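Introducing an arm into room-reset work: a procedure for supervisors

Last revised 2021-05-25

These notes cover the changeover from an all-hand reset to a shared reset, where an arm clears and sorts the loose items on low tables and a room attendant does the rest. They were written for the serviced family apartments at Granonville and have since been used, with small changes, at Pristhorpe. They assume that the arm has been installed, that its risk assessment has been signed, and that at least one person on each shift holds the operator's certificate.

The software side (calibration, grasp settings, network) is in the engineering manual and is not repeated.

1. Record the present job first

Before the arm does any work that counts, follow the existing reset for 12 rooms and write down each task in the order it is done. Do not use the job description. At Granonville the job description listed "tidy living area" as one line. On the floor it was nine separate tasks, two of which (checking soft toys for damage, matching remote controls to the right room) were done from memory and had never been written down anywhere.

Ask the attendants to read the list back and correct it. Pay them for the time.

2. Divide the tasks

Mark each task A (arm), P (person) or S (shared). A task is marked A only if all of the following hold:

- the item can be lifted with a two-finger gripper
- the item stays on the table or goes to a tray within reach
- a dropped item would do no harm to the item, the floor or a person
- no judgement is needed on whether the item is clean, broken or left behind by a guest

Remote controls, game controllers and small rigid toys usually come out as A. Magazines are S: the arm can move a single thick copy, but a stack slides, and an attendant squares it faster by hand. Soft toys are S at first. Cushions, throws and anything on the carpet are P.

If more than half the list comes out as P, stop and reconsider whether the room type is suitable.

3. Set the item positions

The arm works best when items are presented in a known way. A controller stood on its end gives the fingers a narrow section to close on; the same controller lying flat may need several attempts. Decide which items will be presented and which will be taken as found, and put this on the room card. Presenting an item takes an attendant a second or two, and this time must be counted in section 5.

Keep the fingers open on the approach and bring the wrist down from directly overhead. A sideways approach over a crowded table knocks items that are not part of the pick.

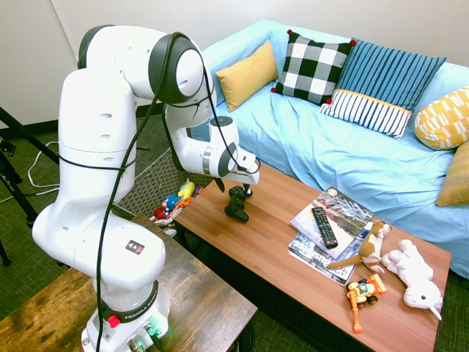 Set the approach height for the tallest item on the table, not for the item being picked. Long or thin parts, such as tails and toy digger arms, should be counted as part of the item's height and width. Operators at Pristhorpe left these out of the first settings and had to redo the cards for every family room.

Route the cable so that it has slack at the elbow and the wrist through the whole movement. Check it at the start of each shift with the arm at full reach and again with it folded.

4. Agree who can stop it

Anyone in the room may stop the arm, for any reason, and is not asked to justify it at the time. Write this on the room card in those words. The stop is logged by the operator with the time and the item being handled. It is not logged against the name of the person who pressed it.

The first version of the log did carry names. Stops fell to almost none in the second week, and minor knocks went up. Garba Oyelaran, shift lead at Granonville, asked for the column to be taken out and it was removed the same day.

5. Time the shared reset

Run a trial of 60 resets before changing any rota. For each one, record:

Attendant time in the room
Arm running time
Waiting time (attendant idle because the arm is moving)
Rework (items the arm placed wrongly or left)

Waiting time is the figure to watch. In the Granonville trial the arm saved bending and reaching at the low tables, which the attendants had asked for, but total time per room barely moved until the order of work was changed. Attendants now start the arm, leave for the bathroom and kitchen, and come back to the sofa and floor last.

6. Rewrite the roles

The operator's duties are extra work and should be graded as such. Do not add them to the attendant role without a change in pay band. Rotate the operator duty within each shift so that the same person is not always at the screen and the same person always at the floor. A rotation of 2 hours was settled on after longer turns led to complaints from both sides.

Room quotas should be held at the old level until the December review. Raising them during the trial makes the timings useless, as people will skip the arm to keep up.

7. Review

Go through the stop log and the rework figures with the whole shift present. The Granonville log held 213 entries at its first review. Most concerned soft toys, which were moved from S to P the following week.

Room cards are reissued after each review. Destroy the old ones.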